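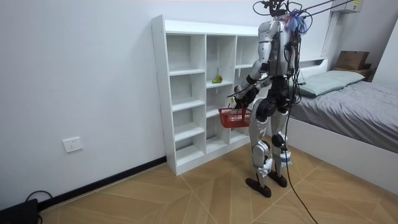

Review: the Lirkanholm shelf-picking method, as released

Pundurora has put out the code and weights for Lirkanholm, a way of teaching a humanoid to fetch things off shelves from 231 human demonstrations and a great deal of optimism. I spent a week reading the paper and running the policy in simulation, and I came away liking it more than I wanted to.

The idea is simple enough. One network decides where the feet go, a second handles the arms, and the two swap notes 7 times a second. Antonina Skoryk, the lead author, calls this "loose coupling." My marriage counselor used the same phrase.
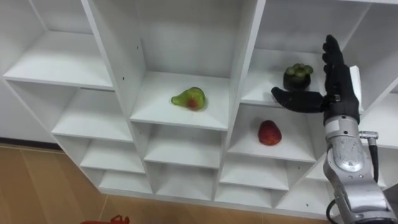 Grasp selection is the part I'd pay for. Older methods, Tsolakis among them, pick one hand pose and stick with it through thick and thin. Lirkanholm scores several candidates and keeps revising on the way in. Fruit makes a fair test of that: a pear on its side, an apple and a mangosteen with a stiff green crown want different things from the same five black fingers, and a thumb held out level near the shelf edge leaves little room for second thoughts. The paper reports 114 clean pickups in a row in its best run – and tucks the worst run into an appendix.

Gripes: training took my machine some 1000 minutes, the install notes assume you are the author, and the Rirthorpe comparison uses an old version of Rirthorpe. A fix is promised for June.

Four stars. I'd take one off for the install notes, but then I'd have to write why, and I'm still installing.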